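Visit to the Balaskas lab, 03/10/2023

Quick write-up before I forget it all. Got there late, parking at Stanari is a nightmare, missed the coffee. Lefteris Sfakianakis met us at the door and took us straight in to the garment handling demo. Two arms, one rail, real clothes. Job is hanging up and taking down, over and over, and logging every try. They were on run 556 when we walked in, target for the week is 582.

Puffy jackets are the hard one, he said. Too much bulk, the padding hides the shoulders and the grip has to go in close up by the hook. 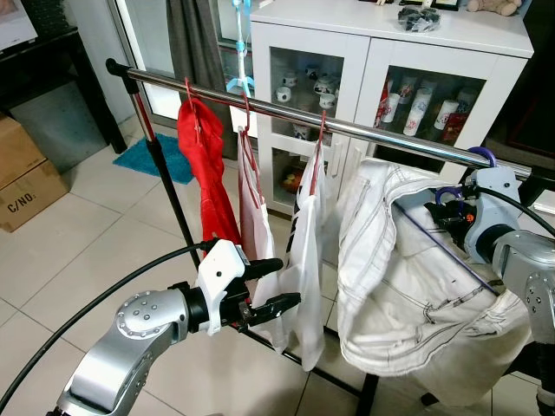

Trollberg Automation Club, Safety Group

So, the fault. This is what we went for. Back in May, run 179, one arm had hold of a hanger and the other one was coming in to steady the coat. Cable on the second arm snagged on the end of the rail. Software didn't see it. No force limit on that joint during the approach move, somebody had switched it off for testing and never put it back. Arm kept pulling. Stand tipped, Lefteris hit the stop, connector got ripped half out of the wrist. No one hurt. Could of been worse, a student had been standing on that side a minute earlier.

He played us the log. Stop button to arms dead was quick, but the person to button part took 2 seconds, and that's the bit he worries about. Button was on the far side of the table. Now there's one at each end.

Other fixes: force limit is locked with a password, cables get checked by hand before each session, tape line on the floor while the arms are live. We asked if the tape really works. "When I'm in the room," he said.
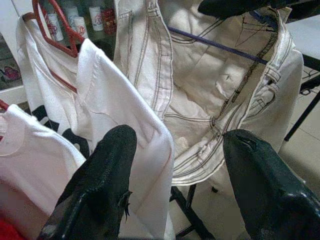
Pants are slow too, by the way. A waistband folds over and the planner loses the edge, then it goes in for another look. Two give-ups in a row and it parks itself and waits for a person. That rule is new since May and I liked it a lot. Our own rig at Kenwood just retries forever.

Things to bring home: second stop button, cable check on the start sheet, and find out who can turn off limits on our arm (I think everyone, which is bad). Lefteris is sending his checklist, will foward it when it comes. Next visit not set yet, tell me if you want a seat in the van.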